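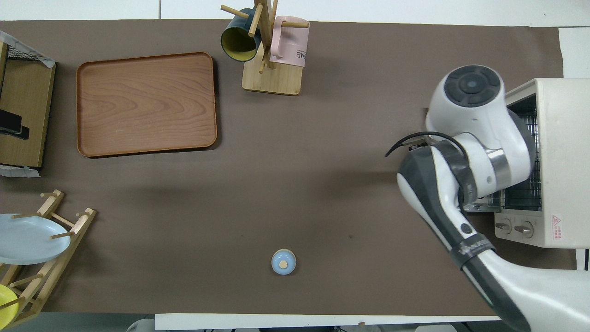 How do you compare two grippers fairly when you only have one arm? Run the same short list of tasks with each one, on the same day, with the same arm speed and the same object positions, and write down every attempt before you change anything.

I've done this a bunch of times now and I still get excited when a new gripper comes out of its box! The latest round was the Skavell two-finger against the older Moreira, and I wrote down the steps as I went so you can do the same on your own bench.

1. Pick your tasks first

Choose kitchen jobs that ask for different things. A mug on a mug tree is great because the gripper has to come in at an odd angle and then lift clear of the peg. A plate in a dish rack tests thin edges. A small lid with a knob tests how well the fingertips close on something low and round. And a toaster oven is my favorite, because there is so little room near the opening and the outside of the gripper matters as much as the fingers.

Pick the tasks before you try either gripper. If you play with the new one first you will end up choosing things it happens to be good at (I did this in July and had to throw the whole set away).

2. Fix the table

Cover the top with brown paper and tape down anything that could creep. Then trace each object's base in pencil. The outline is your reset mark, and it saves an amazing amount of arguing later. When the paper gets torn or scuffed, replace it between grippers and trace everything again from a photo and a ruler.

3. Set the payload and the tool point

This is the step people skip. Each gripper has its own weight and its own length, so the controller needs new numbers every time you swap. Our Skavell came to 978 grams on the kitchen scale with its mounting plate and screws. Weigh yours the same way, with everything that will hang off the wrist.

Next, set the tool center point at the middle of the closed fingertips. Touch a fixed pin from four directions and check that the tip stays put when you rotate the wrist.

4. Route the cable

Leave a loop big enough for the wrist to turn all the way in both directions. Turn it slowly by hand and watch the loop the whole time — if it catches on the housing even once, redo it. I also drive the arm to the tightest pose in the task list, next to the oven, before I run anything at speed.

5. Run the attempts

We do 12 attempts per task, then take a break and do the next task. Log a pass, a slip, a bump or a miss. A bump means the gripper touched something it wasn't supposed to, even if the pick still worked. Adi Subramaniam talked me into adding that one and I'm so glad, it was the most useful column in the sheet!

Keep the grip force at the same setting for the whole task. If you want to try another force, start a new block.

6. Swap and repeat

Allow roughly 20 minutes for the swap, including the new payload numbers and the cable. Then go through the same tasks in the same order.

What we found

The Moreira was better on plates, with softer pads that didn't skate along the rim. The Skavell won on mugs and bumped the oven far less. For the knob it was a tie. We're keeping the Skavell on the arm for now, and I've ordered a set of Wiretti pads to see if they help with the plates.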